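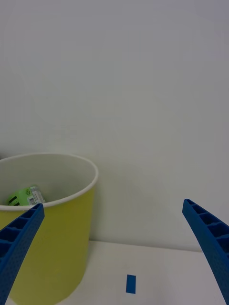

About us

The Tivberg Centre is a small organisation that works on migration policy and settlement. We publish research, run training for people who deal with newcomers in their jobs, and answer questions from local councils, schools and employers. We are not part of any government department and we do not process visa or asylum applications.

How we started

The centre began as a reading group that met in the back room of the Bernitz Street library. Most of the people in it worked in settlement services and were tired of reading about agreements between governments without being able to find the text of them. The group started collecting those texts, along with the letters, annexes and joint statements that tend to go missing once the press conference is over. That collection became the Skullano Register, and it is still the main thing we are known for.

The register now holds 1180 documents. Of these, 893 have been translated into plain English by our own staff or by translators we pay. The rest are listed with their original title, language and a short note on what they cover. Anyone can search it without an account.
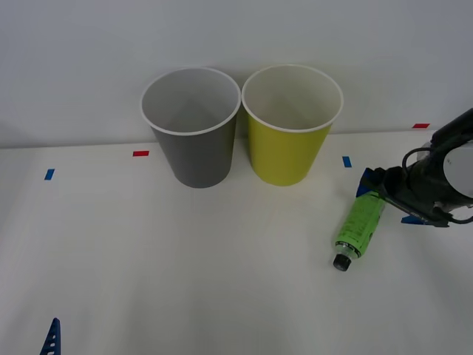
What we do

Our research program looks at how agreements on border control, returns and labour migration are carried out after they are signed. We compare what each side said it would do with what has been reported since, and we publish the results twice a year. The October report deals with sea routes and search and rescue. The other deals with work permits and seasonal labour.

Training is the second part of our work. We run 2 courses, one for council and school staff and one for reporters. Each takes a full day and can be held at our office or yours. The course for reporters covers where to find primary sources, how to read a memorandum of understanding, and the difference between a refugee, an asylum seeker and a migrant worker in law. The council and school course is more practical and spends most of the afternoon on forms, interpreters and who to call.

We also keep an enquiry line. Please write if you can – it makes it easier for us to check the answer before we send it. We can't give legal advice on a person's own case, but we can tell you which kind of service does.

How we are funded

Most of our income comes from course fees and from the Donati Fund, a private trust that supports public access to records. The fund does not see our reports before they are published. We don't take money from political parties or from companies that hold detention or border security contracts. Our yearly accounts are available from the office on request.

Visiting

The reading room has space for up to 80 people for talks, though on an ordinary day it is set up with desks. It is open to the public by appointment. There is step-free entry from the car park side and a lift to the first floor.

If you find a mistake in the register, send us the entry number and tell us what is wrong. Corrections are marked on the entry with the date they were made, and the earlier wording is kept underneath.

This page was last updated on January 5, 2024.
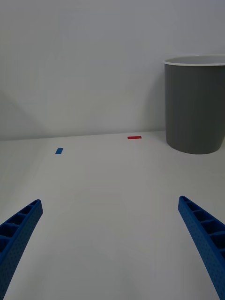 Contact

Write to the Tivberg Centre, Bernitz Street, or use the enquiry form. For course bookings, please include the size of your group and the dates that would suit you.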